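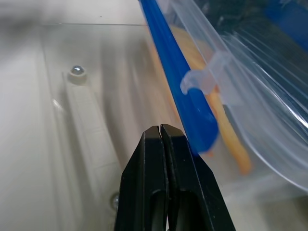 Section 3. Setting up the container station for an open day

This section covers the Trirnik arm when it is used in front of visitors. For everyday use in the workshop, see Section 2. The steps assume that the arm is already bolted down and that the Vusdale controller has passed its start-up check.

Allow 44 minutes for the full setup. At the Hallport site, start before 8 a.m. The doors open at 9.

3.1 Before you power on

1. Put the barrier posts in place. The line must be at least 610 mm outside the reach of the arm on every side open to visitors.
2. Wipe the work surface and the finger faces with a dry cloth.
3. Check that the emergency stop is on the operator's side of the barrier and can be reached without leaning over the station.
4. Pick a clear plastic food container with clip latches. Visitors at the back follow the work more easily when they can see what is inside.
5. Place one light food item or play food item in the container. Do not use glass, liquids or anything sharp.

CAUTION: Do not let visitors hand you their own containers for the arm to try. The grip settings are stored for the demonstration set only.

3.2 Loading the routine

1. Turn on the controller and wait for the steady green light.
2. Select DEMO, then CONTAINER.
3. Set the speed to 14 percent. Higher settings are locked while DEMO is selected.
4. Press HOME. The fingers close and the arm moves to its waiting position.
5. Open the wrist camera view on the large screen. The fingertips should show in the picture. If they do not, repeat step 4.
6. Move the container until one latch is near the fingertips in the camera view. Keep your hands clear once the arm starts.

Note: Bright overhead lights leave streaks on clear plastic, and the camera may lose the edge of the lid. Turn the container a little or switch off the nearest lamp.

3.3 Running it for a group

1. Tell the group that the arm is about to move.
2. Press RUN. Keep one hand near the emergency stop until the routine ends.
3. If a latch slips, press PAUSE, then RETRY. After 3 failed tries the arm goes back to its waiting position and the container has to be placed again by hand.
4. Press HOME between groups.

For the longer talk with slides, use the Priedītis script in Appendix B. It has pauses marked for questions.

CAUTION: Never reach past the barrier while the light is amber. Press the emergency stop first, then wait for red.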